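Tips for the workshop table: recording examples with flip-card games

Small hinged cards are a good exercise for teaching a robot, and also a good way to lose an afternoon. At our workshop in Cinthorpe we record examples by hand guidance: one person moves the arm, the wrist camera looks, and later the learning system studies what we did. The tips on this page come from the recordings with the guessing game, the kind with rows of cartoon characters that you flip down one after another. 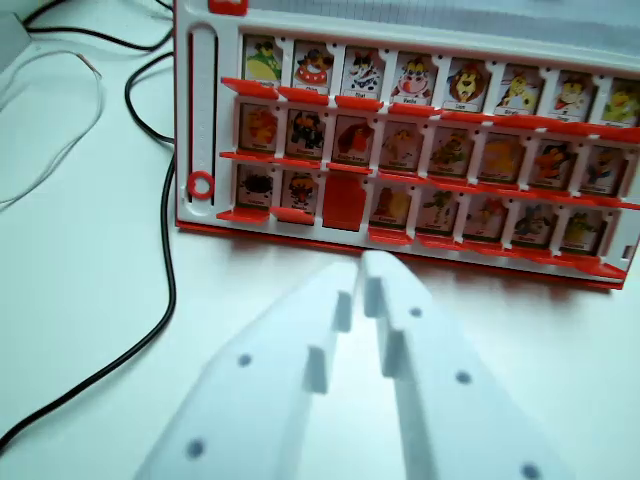 Decide the starting position of the cards before you decide anything else. Many beginners start every example with all the cards standing, and then the system only learns a board where everything is standing. Mix it. In some examples let one card be down already, like the third one in the bottom row here, with its plain red back showing, and ask for a neighbor of it. The three rows are also not equal for the arm. The bottom row is close to the table, so the fingers must come in lower, and a person who is tired will avoid it without noticing. Write the row on your list before you begin, and follow the list.

Fixing the board

A game board is light and it walks. After a few pushes it stands some millimeters away from the place where it started. A little movement is useful, because we want the system to look and not only repeat a path. Too much movement inside one example is bad, because the card moves away at the same moment you touch it.

Put two small pieces of double-sided tape under the base. Use the weak type for paper crafts. The strong type leaves glue on the table, and you will clean it with oil and a cloth for a long time. Between examples, lift the board and put it down at a new angle. I turn it a little to the left, a little to the right, and sometimes I push it further back.

Do not mark the corners of the board on the table with bright tape. The camera sees the marks also, and the system may learn the marks instead of the board. If you need a mark, use pencil, and make it very thin.

The cables

Cables on the table are allowed, but think about where they lie. Keep them away from the path of the fingers, with enough slack that the wrist can turn fully. Before each session I move the arm slowly to its far corners and watch if something pulls. If a cable catches in the middle of an example, stop and delete that example. Do not try to save it by cutting the end.

It is not necessary to hide every cable from the camera. Rhonda Wong, who worked with me on the first recordings, used to make the table perfectly clean, and afterwards the system became confused in the normal workshop with normal disorder. Now we leave the cables in view and change their shape a little from day to day.

Light

White table, white board and white fingers: this is difficult for a small camera. The edges disappear when the lamp is too strong. Try these things in this order:

Turn the lamp to the wall, so the light comes back soft.
Lower the exposure by hand and lock it. Automatic exposure changes when the fingers come near.
Check the cards in the lower rows. They can be darker than the top row.
Look at the recorded picture on a big screen, not on the small preview.

Near the window the morning is different from four in the afternoon. I record at both times, because the robot should work at both times.

Pushing the card down

Approach from the front, with the fingers nearly closed, and touch the card near the upper edge. Push slowly until it falls by its own weight. If you push at the middle of the card, the hinge bends and later the card does not stand well. For lifting a card up again you need a different movement, and I recommend keeping those examples in a separate folder with another name. Fikri Wattimena once put both together under the name "flip", and it took us until Monday to sort them.

When a card falls by accident, keep the recording running if you can correct it calmly. Stand the card up again and continue. Such examples with a correction are valuable – the system also needs to see how to come back from a mistake. But do not make the mistake on purpose every time. Two corrections in one sitting are enough for me.

Writing the instruction

Each example needs one sentence that says what was done. Write it the way a person at home would say it: "Push down the lion", "Close the card next to the red one". If the name label is too small for the camera to read, use the look of the character and its place in the row. Agree on what "left" means before the session. For us it is always left as the camera sees it.

Write the sentence before you move the arm. If you write it afterwards, you describe what happened, and this is sometimes different from what you wanted.

When to stop

My sittings are short. After 23 examples my hand becomes lazy and all the movements look the same, so I stop there, save everything and drink tea. Before switching off, play back the first and the last example of the day, and compare the speed. If the last one is much faster, take out the final few and record them again tomorrow.

Wipe the gripper fingers with a dry cloth at the end. Tape glue and finger grease collect on the tips, and then the cards stick.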